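# Two Hands, Two Grippers, One Clear Box

Handheld grippers have become a common way to record manipulation data without tying up an arm. The operator holds the end effector directly, a tracking system logs where it goes, and the recording is replayed later on hardware. What the buyer wants to know is how much of the operator's skill survives the trip through the handle.

We spent part of June at the Florthorpe test hall comparing two handheld pairs, the Claker and the Maglaya, on the same bench. Both are wired, both are used one per hand, and both were recorded through the same Rotden controller. Each pair ran 300 trials, split evenly between single-hand and two-hand tasks.

The bench was kept plain. A white board covers most of the table, and the work object is a clear acrylic box with a divider. Clear walls are hard on cameras, and thin dark sticks are hard on fingers. A gripper that closes a little off center will roll a stick out of the pads before the force reading changes.

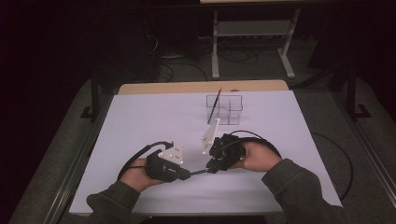 *Black handheld units brought close together over the board, each carrying a white plate with small dark dots.*

Tracking was the first point of difference. Plate placement matters more than plate size. When the hands work near each other, one plate can block the view of the other, and the recorded pose drops out or jumps. The Claker pair lost tracking in 12 of its two-hand trials. The Maglaya pair lost it in 17, most of them with the palms turned inward. Neither pair lost tracking in the single-hand set.

Cable routing was the second. A cable that leaves the rear of the unit has to go somewhere, and a loop past the wrist adds a small, steady torque. Operators correct for it without noticing, and the correction ends up in the data. With the Claker we measured a slow roll drift during long holds. Clipping the cable to the forearm removed most of it. The Maglaya cable is softer and showed less drift, but it snagged on the table edge more often. 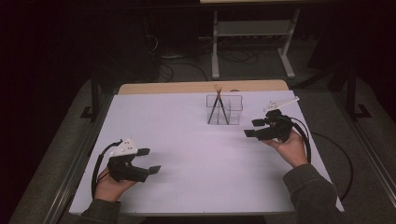 *Two thin dark sticks stand crossed in the divided box, with a gripper held to either side of the board.*

The stick task was the hardest in the set: lift one stick, leave the other standing, and set the first down in the next compartment. The Claker completed 58 percent of attempts. The Maglaya did slightly worse on the lift and slightly better on the release, where its lighter return spring let the pads open without a kick.

Replay on the arms narrowed the gap. Most failures came from approach angles that a human wrist reaches easily and a six-axis arm does not. That is a workspace problem, and changing the handheld unit will not fix it. Labs should check reach limits before recording.

For close two-hand work, we would take the Claker and budget time for cable clips. For longer sessions with the hands well apart, the Maglaya is easier to hold. Both pairs need a fresh calibration after any knock to the plates.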